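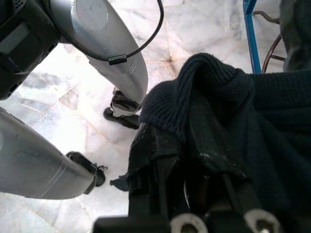 One reader of the last edition wrote in to ask why her dark knits came out of the wash with more lint than they went in with, and could we please put the lint part before the folding part. Fair. Moved it up. Revised 7/27/22.

Section 2 -- Dark knits: lint, ribbing, folding

Before you start
Garment fully dry. Clean flat surface, good light. Have the Bereo lint brush and one Stunum storage bag ready.

1. Turn the garment right side out. Check pockets if it has any.

2. Lay it flat. Smooth with open hands, don't pull.

3. Brush for lint. Short strokes, one direction, top to bottom. Navy and black show every pale speck so do both sides.

4. Pick off what the brush leaves. Tape works, pressed on and lifted. No rubbing.

5. Unroll any ribbed bands -- collar, cuffs, hem. Ribbing likes to curl over on itself. Flatten with your palm and leave it a minute.

CAUTION: Do not iron ribbing flat. It loses its stretch and wont come back.

6. Fold the sleeves in across the back. Then bottom up to the collar, one fold, two for a long sweater.

7. Slide into the bag collar first. Press the air out by hand, close.

Note: The Stunum bag holds 800 grams. Heavy sweaters go one to a bag.

Note: Never hang knits for storage. Shoulders grow points. See page 23 for shelf spacing.

CAUTION: Lift a knit with both hands underneath. Picking it up by one spot stretches teh fabric, worse when damp.

Putting away for summer: wash first, always. Check bags again in October, refold along different lines.

Replacement brush pads: Liem part 345.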